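**Robot hands in a shared shop, month two. A grumpy thread.**
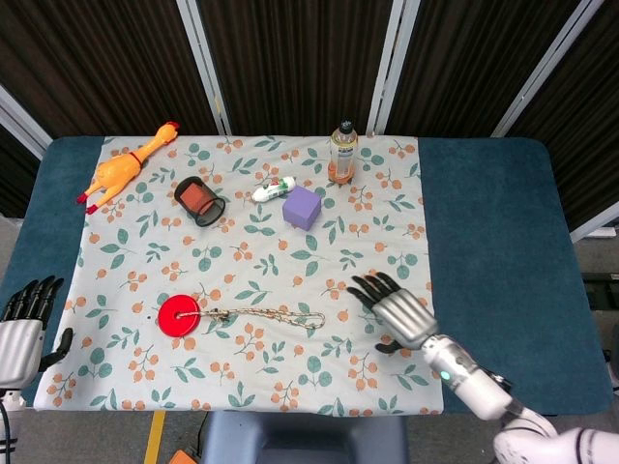

1/ I joined the Tiltum build in August because I didn't believe a word of the pitch. Rodska's kit page says a pair of these hands will "tidy any tabletop." Any tabletop! So I asked for a mean one, and we got the orange-berry tablecloth, a rubber chicken, a mesh cup on its side and a rope with a loop in it. The rope is my favorite. Everybody demos cubes. Let's see somebody demo rope.

2/ Refilwe Fourie wrote most of our control code and she thinks I'm being unfair. Her view is that you start with the foam cube, get that solid, then move up. My view is that people start with the foam cube and then make a video about the foam cube and then go home.

3/ Where the budget went: 3000 dollars, shared between the shop members who signed up. I had guessed the motors would eat it. Cables and connectors took a lot more than I'd have bet, and we still ran short and had to reorder from Shabalala.

4/ Scores from the last full session, since people keep asking. 203 grasp attempts. I was the one keeping the tally and I don't give credit for nudging. If the thing isn't off the cloth and held, it's a miss.

5/ Foam cube: fine. Bottle: fine if you come at it from the side. Chicken: better than I expected, and I'm annoyed about it. It squashes, so a sloppy grip still holds.

6/ Rope: 17 tries, 10 misses. And before you tell me seven is pretty good, four of those seven were the fingers catching the loop by luck. Refilwe counts them. I don't. We have agreed to keep two columns.

7/ Somebody from the Plaltemlow group asked why we don't use a plain cloth, so the vision side has an easier time. My kitchen table doesn't have a plain cloth. Does yours?

8/ Stuff I got wrong, to be fair. I said the wrists would drift out of line within a week. They haven't. I also said the thumb was a gimmick, and with it switched off the bottle drops nearly every time.

9/ Stuff I still don't buy: that any of this is close to clearing up after dinner. It takes longer to set up a run than to put everything away yourself.

10/ Next up is getting the block out of the mesh cup without dragging the cup along. Refilwe says two weeks. I've got lunch riding on six.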